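Let the robot club be bad at it for longer

I have sat through 2 summers of our robotics club now, and I'd like to make a case for something that will annoy the people who write the rules for competitions: stop scoring the kids in August. Give them the hand, give them the table, and leave them alone until school starts.

I know how that sounds. Parents love a scoreboard (I'm a parent, I love a scoreboard). Last year our team went into the Clullero challenge and finished with 93 points, and for a week that number was all anyone talked about. What I remember is how they got it. They found one grip that worked on one kind of object, and then they did that grip over and over for a month. Whenever somebody wanted to try a different one, the answer was "not before the meet." Fair enough! But these are fifteen-year-olds, and if there's ever a time to try the dumb grip, it's then.

This summer we skipped it. The kids called their project Pleria, for reasons I was never let in on, and the only rule was that you wrote down what you tried. By 27th August the notebook had 213 entries in it. Plenty of them are one line long. One just says "no." My favorite is a full page on why the thumb should move first, followed by a page from a different kid, in much angrier handwriting, on why it should move last. They went back and forth for around 60 entries, and I'd put that argument up against any trophy in the hallway.
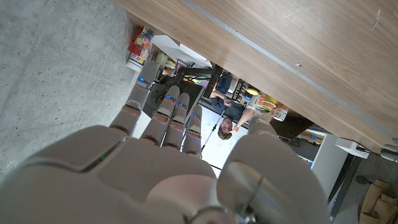
Opinion by Lærke Bisgaard

A hand with four fingers and a thumb gives you so much to argue about, and that's my whole point. The blue lights on the fingers get all the attention from visitors, but the club kids talk about joints. They talk about joints at dinner. Mine does, anyway.

Oskari Rantala, who runs the club with me, thinks I'm too soft on this. He says a deadline teaches you to finish, and he's right that half of Pleria isn't finished. We'll go back to competing next year, and I'll be in the bleachers yelling like everyone else. I'd just like August kept off the calendar, and I plan to keep bugging him until it is.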